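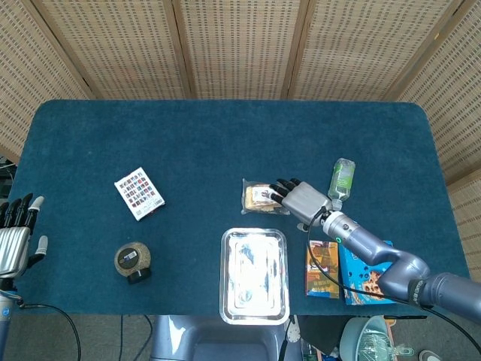 Pour un goûter en libre-service, vaut-il mieux présenter les biscuits emballés ou déballés ?
Emballés, tant qu'on ne sait pas à quelle heure les gens passeront. On ouvre au fur et à mesure.

Goûter du club : le plateau inox, j'adore !
15 février

brisov_27
Bonjour à tous ! Je prépare la table de goûter de notre club de jeux et je me suis lancée avec un plateau inox rectangulaire, des crackers en sachet, des petites boîtes de biscuits et une bouteille à étiquette verte. Le tout sur une table recouverte d'un tissu bleu-vert foncé, devant un paravent tressé – franchement ça change des assiettes en carton ! Vos idées pour disposer tout ça ?

Garrido
Très chouette, le paravent. Par contre je laisserais les boîtes en dehors du plateau, couchées à côté. Un carton posé sur l'inox, ça glisse dès qu'on soulève.

wotley
Pas d'accord avec Garrido. Chez nous tout va sur le plateau, boîtes comprises, et on le fait passer de table en table. Avec 15 joueurs c'est bien plus convivial !

brisov_27
Merci ! J'ai essayé la version Garrido, avec seulement le gâteau sur le plateau, dans son emballage transparent.

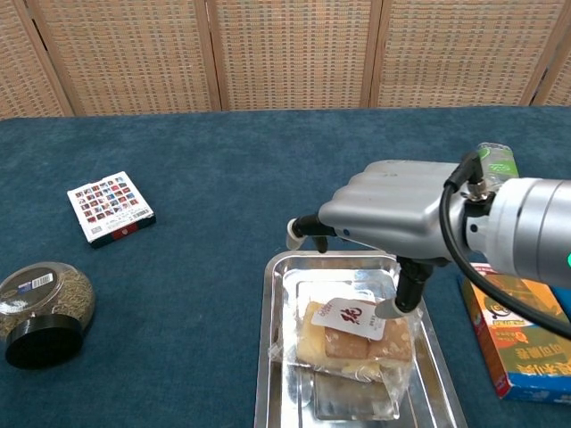

Et je garde l'idée de wotley pour le mois de mars, quand on sera plus nombreux et qu'il faudra faire circuler. Pour les gâteaux moelleux, vous les coupez à l'avance ?

Ignacio Paredes
Jamais à l'avance, ça sèche ! Je sors le couteau quand les premiers arrivent. Compte environ 200 grammes pour 2 gourmands, les miens en tout cas.

wotley
200 grammes, tu les gâtes ! Moi je coupe tout le matin et je couvre, personne ne s'est plaint.

Garrido
Couper le matin, quelle horreur. Pour le reste je suis fan, brisov, remets-nous des photos en mars !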